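Night Unit FAQ: Headlight, Camera and General Upkeep

You have adopted a Plarkeo street robot. Congratulations, and please read this before opening anything.

How should the headlight be aimed?
Low and centered. The bright patch belongs on the road between the two front nubs. If it leans to one side, loosen both bracket screws and try again with more patience.

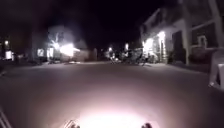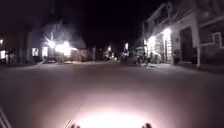
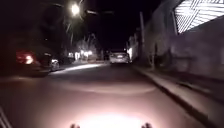 Light pool at bottom center in all three, nubs on either side of the middle.

Ngan-ling Lui wrote in to say that she aimed hers perfectly on the bench and lost it at the first curb, and that a dab of thread locker on the bracket screws has held for 300 miles. She also asks us to stop calling it a five-minute job. We have changed it to 11.

Does the camera need focusing?
No. The lens is fixed. Wipe it with a dry cloth before each run, and keep your sleeve out of it.

Porch lights and street lamps bloom into big white blobs. Is it broken?
Mostly that is night. Clean the lens first. If the blobs stay the same, put the screwdriver down.

How often do I charge it?
After every run. A battery left flat for 48 hours will sulk, and the Barnthorpe charger will blink at you in a code found on page 2 of its manual.

Which spare lamp fits?
Clornik part 498. The Ko lamp also goes in, and then does not come out.

Who do I contact about a stuck Ko lamp?
Tsz-kin Fang, at the service desk. He has a tool for it by now.

Contact the service desk | © Plarkeo | Back to top
This site uses cookies to remember your settings. Accept / Decline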